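Bench notebook, Rendport back room
April 28, 2022

Bins again

Second go at the tubes and cartons today. I'd left the table in a state after Tuesday, so the first half hour went on finding things. The tape measure was in the drawer with the cable ties, where I had definitely already looked. Wiped the table down, pushed it back square to the wall (it creeps, I don't know how, it's not as if it has wheels) and started from nothing.

For anyone reading who missed the last few pages: we're trying to settle which bins go with which goods on the sorting table, so that the layout can be written up once and Dirkonance can stop asking me. The goods are bathroom and cupboard stuff, mostly squeeze tubes and small paper cartons. The bins are the ones we had in already plus the bright yellow one, which I like more than I expected to. Aurelio wanted to order a matching set from the Mensah catalogue. I wanted to find out what was wrong with the ones we've got first, and I still do.

Table is 1,380 mm along the wall side. Three bins in a row sit on it comfortably with a gap you can get a hand down. I tried a fourth in March and it was horrible, everything touching everything, and as soon as you nudged one you'd nudged the lot.

Cartons

These were easy last time and they were easy today. Small cartons, stood upright, side by side in the yellow bin. The walls are steep enough that a carton leaning on one stays more or less vertical, and the ribs down the front don't seem to catch on anything. I'd worried about the ribs. I thought the corners would snag going in, and I spent ages on that, sliding the same carton up and down the inside of the wall like an idiot while Sena was trying to have a phone call next to me. Sorry Sena.

The thing I do want to write down is the height. On the ones with the pitched tops you only get the very top showing above the rim once they're standing in the bin. That's fine for keeping them tidy and a bit of a nuisance for picking them out, especially if you're doing it from the side. I can get finger and thumb onto the peak of the carton but I end up pinching the fold, and after enough goes the fold starts to look tired. One of the practice cartons is now properly creased. I've put it at the back of the shelf with a pencil cross on the bottom, please don't use it for anything where the look matters.

Things I tried:

Folded card under the cartons to lift them. Works. Looks awful, and the card slides when the bin is tipped even slightly.

Laying them flat. No. You lose the floor of the bin straight away and then they stack, and then you can't see what's underneath.

Putting them all up one end with a gap at the other. Better than I thought! They hold each other up, and the gap gives you somewhere to get your fingers in. The last one left is the problem - it has nothing to lean on and goes over if you breathe on it. Maybe we keep a spacer for that. Sena suggested an empty carton as a dummy, which is so simple I was slightly annoyed.

I also had a go with my eyes shut, just to see how much I was relying on looking. Quite a lot! I found the cartons without any trouble but kept taking hold of two at once when they were packed tight. With a finger's width between them it was fine. So perhaps tight is wrong and a little gap is right, which is the opposite of what I wrote on the last page. I've put a line through that bit and initialled it.

Tubes

Tubes are the awkward ones and took the rest of the morning.

They all want to stand on their caps. With a nice broad flat cap and the crimped end in the air, a tube will stand quite happily on the bare table. The narrower the cap the worse it gets, obviously, and a half-empty tube is worse again because it sags to one side and takes itself over. I squeezed the contents down towards the cap on a couple of them before standing them up and that helped a great deal. Worth doing to all of them before a session. It takes no time.

Cream tray for these. It's wide and shallow with sloping sides, so you get lots of room but no real wall to lean against, and if a tube does go over it rolls to the middle and lies there. Getting it upright again with one hand is a fiddle. But the low rim means you can see nearly the whole tube and grab it wherever you like, and that counts for a lot. Aurelio thinks we should swap and put the tubes in the deep bin. I did try it. They stand better, agreed, but then you're fishing for them, and when they do lean they lean into the corners, and a crimped end tucked in a corner is the least pleasant thing to get hold of that I've met this week.

So for now: tubes in the cream one. I'm not going to say it's settled, because I said that in March and look at us.

One more tube thing. Which way the flat end faces makes a difference. If the crimp runs along the table, left to right, you can pinch it front and back with no bother from where I stand. If it runs away from you, then it's easier from the side. I'd been standing them any old how and then wondering why some were harder. Turned them all the same way and the whole business calmed down. I'll mark the direction on the layout drawing with a little arrow.

And the order you put them in matters a bit too. Start at the back, work forwards. If I start at the front I'm reaching over the ones I've already stood up, and my sleeve finds them every time. Rolled my sleeves up after the third go. I could have done that at nine o'clock.

Row order

We had a bit of a debate about this. Aurelio likes the deepest bin on the end so it isn't in the way of the others. Sena doesn't mind as long as it's the same every day (quite right). I like the yellow one in the middle, partly for reach and partly because it's such a loud colour that you can tell straight away whether the row has shifted. Most of the other things on that table are pale, the table included, and the wall behind it as well.

I moved the row back and forth a fair amount too. Too close to the wall and you can't stand anything behind the bins, and I do like that strip along the back for whatever is waiting its turn. Too far forward and my elbows are off the table. A hand's width behind is my preference. Aurelio has bigger hands than me so we should probably measure it properly, which I'll do next time and put on the drawing.

Yellow bin in the middle of the row, cream one to the left of it, tubes standing on that same side:

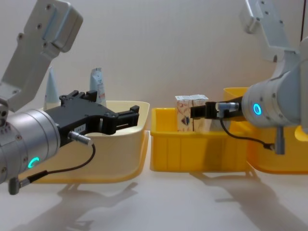
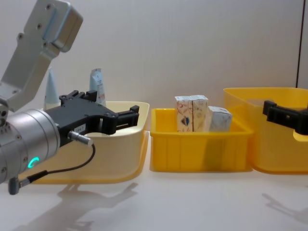 Odds and ends

The tape marks I put down for the bin corners have started to lift. They're on the front edge where everyone rests their wrists, so no surprise there. I'll redo them with the thinner tape and only mark the back corners. Please don't peel the old ones off before I've measured between them.

Checked the spare bins on the shelf under the window. We have 2 that nest properly and one that looks as if it should and doesn't - it jams halfway and you have to twist it out. I nearly put my back out on it. If anyone knows where that one came from, tell me, I don't think it's ours. There was some talk of Jimomberg lending us a few when they cleared out their store room, so it may be one of those.

Inside depth of the spares is 147 mm. I wrote something different on the shelf label, and the label is wrong. I measured from the outside like a fool and then copied it onto the drawing as well. Label corrected, drawing not yet.

Note on cleaning: whatever was on the caps came off with warm water and a drop of washing-up liquid. Don't use the orange spray on anything printed. I tried it on one corner and the ink went tacky. Dry the caps before they go back in the tray, a wet cap slides about on the plastic and you'll be picking tubes up all afternoon.

To do

Cut a spacer for the carton bin, or do what Sena said and tape up an empty one.

Arrow on the layout drawing for which way the tubes face, and the correct depth while I'm in there.

Measure the strip behind the bins with Aurelio present so we don't have the hands conversation again.

Email Dirkonance with the carton layout only. Tubes to follow when I trust them.

More tubes with wide caps, if anyone is going to the shops. Eleven is the most I'd want on the shelf, we've nowhere to put more than that. Any brand, I'm not fussy, but check that it stands up on its cap before you pay for it. I did this in the shop last time and got a look from the man on the till.

Put the marker pens back. The thick black one has gone again and I'd like it by Monday for the shelf labels.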